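Seloreo bio pages - where do they get this stuff?

keisha_haddad
Joined: August
I was looking up Cremilda Frota after her Callholm sketches started showing up in my feed. Seloreo has a whole "biography" with her net worth, her height and a boyfriend. No source for any of it. Does anyone here trust that site?

wumpini_n
No. They gave her 3852 followers in one paragraph and 200 thousand in the next. Pick one.

asifw469
They're not all bad. The birthday was right, she posted about it herself on 11th August. I think people are too hard on these sites, it's free info.

wumpini_n
One right birthday doesn't make the net worth right. How would they know what she earns? She doesn't post her ad deals, and neither does Sanimbridge, if they even still manage her.

keisha_haddad
The page says she left Sanimbridge. Her own profile still lists them.

asifw469
Profiles go stale too. I've seen people leave an old agency up for ages.

mio.hirano
I read the Seloreo pages for 2 other creators, Frota's and the Crichton guy's, and the "early life" part is the same text with the names swapped. Both were "drawn to performing from a young age" and both "keep their family out of the spotlight."
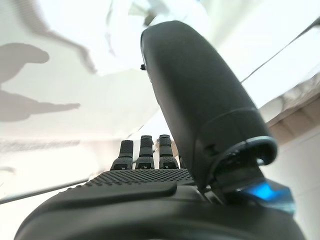 So I'd treat the boyfriend the same way. The only thing behind it is a comment under one clip, and the comment is a joke about him holding the phone.

asifw469
OK, the copied paragraph is bad. I still say the dates are usually fine.

wumpini_n
Usually fine according to what? Did you check any besides hers?

asifw469
A couple. Not going to dig them up for you.

keisha_haddad
I sent them a note asking for a source on the agency thing. Will post if they write back, but I'm not holding my breath.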